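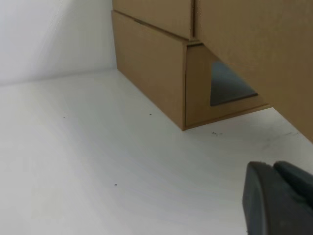

Wrist camera, with the boxes close to the gripper.

Home-built arm cannot find the side edge of a stacked box reliably

Asked July 9, 2026 in Robots and Automation

Hello to everybody. I am building a small arm in the shared workshop in Stutlow, on the bench we have at the back wall. The arm is my own design, the controller is a Plonia board and the vision runs in Illudeo on an old laptop. I have two cameras, one at the wrist and one fixed next to the bench.

The task sounds simple. There are two small drawer units of the same tan colour, one on top of the other, and the upper one does not stand in line with the lower one. The arm must come from the side, touch the upper unit and push it slowly until both sides are flush. Later I would like it to open the drawers too, but one thing after the other.

For the pushing I need the side edge of the upper unit. From the fixed camera I get it quite well. The table and the wall are both white and the units are tan, so a plain brightness threshold at 237 gives me a mask, and I take the rightmost straight line from the mask. When the arm comes near, I change over to the wrist camera, because the calibration of the fixed one is not exact enough for touching. There the trouble begins.

I have three problems and I am not sure if they are one problem.

First, near to the units the wrist camera sees very much tan and there is not a lot of difference between one tan surface and the next one. The line between the upper and the lower unit is thin and dark, and Illudeo sometimes takes the shadow below the overhang for this line. Then the arm believes that the edge is lower than it is.

Second, the table is not clean in the eyes of the camera. It has small dark specks and some grey marks. I wiped it with a damp cloth and after that with alcohol, and part of the marks are in the surface and do not leave. The blob detector reports them as objects. One time the planner made a polite detour around a speck.

Third, the fingers of the gripper are always in the lower right corner of the wrist picture, and they are dark grey. With the threshold they become one region with the shadow if the shadow is close.

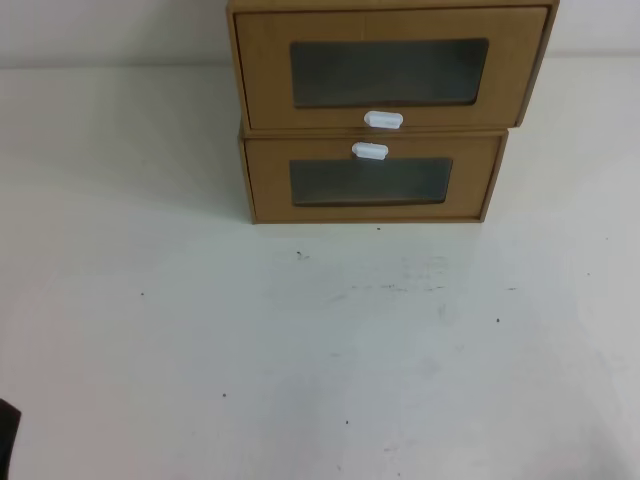 Fixed camera. The upper unit stands out to the right, the two white handles are near to each other.

What I tried until now:

I raised the minimum blob size to 30 pixels. The specks were gone in most runs, but the white handles also disappeared from the second mask, where I search for bright parts, and I want to keep these for the drawer step.

I used the handles as a reference. If the units are aligned, I thought, the handles must be one above the other, so the sideways distance between them should tell me how far I must push. It works on paper. But I am not sure that both handles were mounted exactly in the middle, and from the fixed camera there is also perspective, so I do not trust it for the last bit.

I moved slower. It did not change the result, only the waiting.

My error at the contact point is up to 17 mm, and always in the same direction, too far to the right. The finger stops in the air before it touches anything, the arm reports that it is finished, and the unit is where it was. I would be happy with 2 mm.

Is it better to improve the picture (light, another table cover), or to improve the detection? And is it a bad idea to use two cameras with a hard change between them? I cannot add a depth camera, the budget is finished until September. Thank you for your patience with my English.
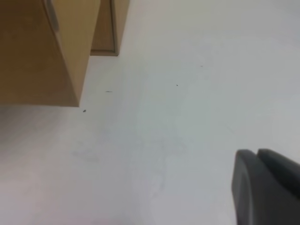 Jeptoo Kinyua: I would start with the hard change between the cameras and leave the table alone for now. An error which always goes in the same direction is very seldom a matter of specks. Specks would give you errors to all sides. I think your wrist camera offset is wrong, or it is right but it was measured with the gripper open and you now drive with the gripper closed (or the opposite). Check which point of the finger you call the tool point. I once had the centre between the fingers in the settings and was pushing with the outer side of one finger, and all the difference was there.

To test it, put a single printed marker on the table, let the arm go to it by the fixed camera only, then by the wrist camera only, and write down both positions. Do this at several places on the table. If the difference is the same everywhere, you correct one number and you are ready. If it grows to one side, the calibration of the fixed camera must be made again.

About the fingers in the corner: mask them. They do not move in the wrist picture if you keep the same opening, so you can paint that corner out once and never think of it again. Leave a small margin. If you change the opening, you need a second mask.

For the shadow, do not use brightness alone. In my experience the shadow on a white table stays grey and the tan stays tan, so the saturation channel separates them much better than any threshold. The grey marks on the table go away in the same step.

And please do not trust that the arm is finished because it reached the position. Read the motor current on the Plonia board. When the finger touches, the current goes up. So you drive slowly towards the left until it rises, and only from there you begin to measure the push. With this the camera may be wrong by some millimetres and it is no harm.

Comment from the asker: Thank you, this is very clear. My tool point was indeed between the fingers. I have not made the marker test yet, the bench is taken until the evening. Can I read the current while a move is running? In my version the read command seems to wait for the end of the move.

Jeptoo Kinyua: Make many short moves and read after each of them. It is not elegant but it does the work.

Second answer, from a guest

just put a sheet of dark paper under it? white table and white wall is the worst for cameras imo. also tape the edges with coloured tape and look for the tape

Comment from the asker: The tape I will try for the comparison. On the units of other members I cannot put tape, so it can only be a test. With dark paper I would be afraid for the fingers, they are also dark.

Third answer

I agree with the short moves. One addition: the lower unit can travel together with the upper one when you push, if the friction between them is higher than on the table. Then you get a nice report and the overhang is the same as before. Look at the lower unit in the fixed camera before and after the push, and if it has moved, put a stop behind it on the left side. A block clamped to the bench is enough. I used Simiyu clamps, the small ones, but any will do.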